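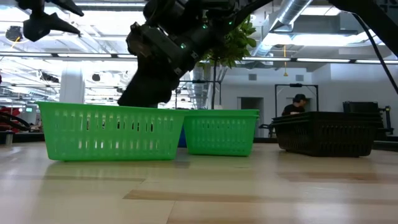

Folie 1: Körbe in Grün und Schwarz auf dem Arbeitstisch, Halle Sirnemmont

Guten Morgen. Ich berichte vom Besuch bei Clemavitz im Juli. Wir waren zu fünft, den Rundgang hat Konrad Rüegg geleitet.

Zuerst die Zahlen zum Tag der offenen Tür: 206 Anmeldungen, 88 Personen am Vormittag, der Rest nach der Mittagspause. Kurz halten, die Liste liegt aus.

Dann zur Vorführung. Thema war das Sortieren und Stapeln leerer Kunststoffkörbe. Klingt einfach – die dünnen Ränder sind aber schwer zu greifen, und ineinander steckende Körbe trennen sich schlecht. Hier Pause für Zwischenfragen.

Folie 2: zwei Arme, ein Tisch, Körbe in verschiedenen Grössen. Auf die Greiferfinger links hinweisen.

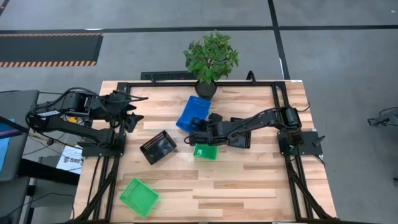

Muss der Tisch für jede Aufgabe umgebaut werden?
Laut Rüegg bleibt der Aufbau stehen, gewechselt werden nur die Gegenstände und das Programm. Das dauert 78 Minuten.

Folie 3: Vergleich mit unserer Linie bei Eder. Dort stapeln wir von Hand. Die Unterlagen zu Gimgate schicke ich nach – bitte in die Liste eintragen.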